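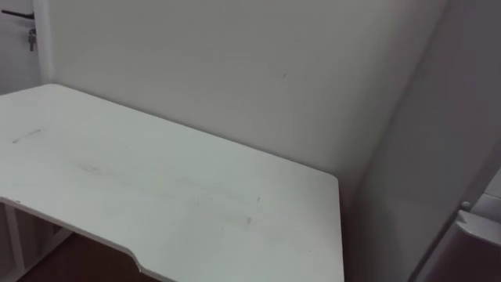

Ghizlane Kabbaj said at our last tenants' meeting that a desk is only clean when you can put your sleeve on it and lift it again without looking at the sleeve. Another tenant replied that this is too strict for a house where people eat soup at their desks. I am with Ghizlane, and so I write this call.

Cleaners and room preparers wanted, Belhaj House, Plelstead

Belhaj House lets furnished study rooms to students and to people who come to Plelstead for work. Each room has its own door key and a desk, and the desks are what this work is mainly for. We are looking for 2 people to prepare the rooms between one tenant and the next. The work is paid, part time, and you do not need experience in a hotel or in a cleaning firm. You do need patience with white surfaces.

Most of our desks are white and matt, with the front edge curved in where the person sits. They are comfortable desks and the tenants like them. But a matt white top keeps everything: the grey line from a laptop foot, the smudge from a forearm, the small dark marks that can be ink or can be a real damage in the surface. When the light comes across such a desk you also see every streak that the last cloth has left. Many people wipe it once, look from above, and go away satisfied. Please look also from the side, with your eyes low.

What you will do

You take the key from the office, open the room and air it. You take everything off the desk and out from under it. Then the desk is cleaned in this order: dry cloth, damp cloth with the mild soap that we give you, second damp cloth with only water, dry cloth again. For scuffs there is a soft eraser block in the kit. Use it lightly, because if you press hard the matt finish becomes shiny in that place and it stays like this. One room on the second floor has such a shiny place in the size of a hand, and I am sorry to say that I made it myself.

Do not forget the inside of the curve at the front. Hands and sleeves rest there the whole day and it becomes greasy before the rest. The thin edge of the top should be wiped also, and the legs, and the floor between the legs. Where a desk stands in a corner, you pull it forward to clean behind it — two people for this, please, never one person alone. When you push it back, leave a finger of space to the wall. A desk that touches the wall makes marks on it each time somebody leans.

The walls are off-white. Small marks on them you may try with a damp cloth. If the mark does not go, write it down and leave it, and Damian Tokarz will come with paint. He prefers a mark to a rubbed place.

At the end you fill in the room sheet. It has a simple drawing of the desk from above, and you put a cross where there is a mark which did not come off. We compare it with the sheet from before the tenant moved in. It must be correct, also when it is not nice, as the tenant's deposit can depend on it. I would like to read "scratch, left side, was there in March" and not only "desk OK".

You do not need to repair furniture, carry out big rubbish, or speak with tenants about money. Washing of curtains and bedding is done by a firm in Gorna.

Hours and pay

The work is 14 hours a week, in the morning, on weekdays. In the last week of each month there is more to do and in the second week there is often less, but we pay the same hours every month so that you can plan. The pay is 112 pounds for a trial week of shorter shifts, and after the trial we agree the normal hourly pay in writing before you continue. If you do not wish to continue after the trial week, you are paid for it in full and no reason is needed.

The building has 6 floors and a lift. The lift is small, and for some days in the year it is out of service. Please tell us if stairs are difficult for you, and we will try to give you the lower floors.

Kit, gloves and soap are from us. If your skin does not like our soap, say it and we buy another one. You may listen to music while you work, but please with one ear free, as people knock.

Who can apply

Everybody over 18 with the right to work here. English is needed only enough to read the room sheet and write short notes on it. Chaimae Tahiri, with whom you will work in the first days, speaks also French and Arabic, and Bernardo Bragança in the office speaks Portuguese. Students may apply, including our own tenants, but a tenant will not prepare the room of a friend.

We would be glad of a person who can say "I am not sure about this mark" without being embarrassed. In the past we had a very quick colleague who rubbed at everything with the rough side of the sponge, and two desk tops had to be changed.

How to apply

Please write a short letter or email to the office, to the attention of Magdy Ait Ali. One page is enough. Tell us which mornings you are free, when you could start, and if you have cleaned for other people before, where it was. A family home counts. A photograph of yourself is not needed and we ask you not to send it. Instead of certificates we would like three or four sentences about how you would clean a white desk that was used for a full year. There is not one right answer.

Letters should reach us by Friday, April 14, 2023. We will invite people to come for half an hour, to see a room and to clean one half of one desk. This half hour is paid too, in cash, on the same day. The bus from Gomley stops opposite the building, and bicycles can be put in the yard behind the bins.

Those who are not chosen will also get an answer from us. It can take a little time, because Magdy writes them one by one.

If you want to ask something before you apply, the office is open in the mornings. Ring the lower bell — the upper one does not work.

14 shares
2 comments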